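Enlow away, and why I still do the spreadsheet

So it's derby week again, Clekberg against Enlow, and I've been up past midnight with my old results file like I am every October.

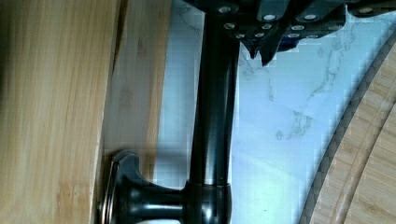
Wilmer Pacheco reckons head-to-head records are worthless once half the squad has changed, and he left me a long comment to that effect under my last post. His line was that I might as well go by the color of the socks. Fair enough, Wilmer! But I can't help it, I love this stuff.

Where we stand, going by my file: 20 league meetings between the two clubs, Clekberg have won 14, Enlow have won 3, and the other 3 were draws. Pretty lopsided, right? Except two of those Enlow wins came in the last two seasons, both at their place, and both times we had most of the ball and did nothing with it. I was at the second one. It rained sideways, my pie was cold in the middle, and their winner went in off our own center back's shin (I'm still not over it).

What worries me this time is the left side. Aguiar is suspended after that silly second yellow on Wednesday, and without him we don't have anybody who'll run at a full back. We've got people who'll pass it backward very nicely. I'd try the kid from the reserves, the one with the long throw, but I know we'll end up seeing a midfielder shoved out there and looking miserable by halftime.

Enlow have their own problems, mind you. They can't defend corners at all. Orestis Margaritis watches them most weeks and he told me their keeper stays on his line like he's been glued to it, so if we just put the ball under the crossbar a few times we ought to get something.

The away end holds 1000 and it's sold out, which is great, although the parking by the Clurnorel roundabout is going to be a nightmare. I'm getting the early train with a flask and a book.

My guess is 2-1 to us, with a horrible last ten minutes. Wilmer has already gone for a goalless draw. Put yours in the comments before kickoff, and no editing them afterward, I do check!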